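Benum to open second refill shop in Grullenard, drinks and pantry goods by weight

4 November 2018 - Benum, the refill grocer, opens its second Grullenard shop this month. Doors at 9. Bring your own bottles, jars, tubs.
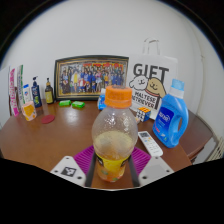 What's on the shelves

138 products at opening. Juice, oils, vinegar, rice, dried beans, dish soap. Juices come from Beyene, pressed in town, poured at the counter. Prices per ounce, posted on every tap.

"People kept asking for a shop on the east side, so we found one," said Nilton Alvarado, founder of Benum. "Took longer then we wanted. Lease, plumbing, the usual."

The first shop opened in August and has logged 3,144 refills to date.

Hours and parking

Open daily, 9 to 7. Street parking only - the lot behind the building belongs to the dentist. Bus stops at the corner.

Scales and checkout by Budix. Cards and cash both accepted, no checks.

Hiring

Two part time jobs still open, counter and stockroom. Apply in person at either shop, ask for store manger Kuldeep Tomar.

Press contact: Kuldeep Tomar, Benum, Grullenard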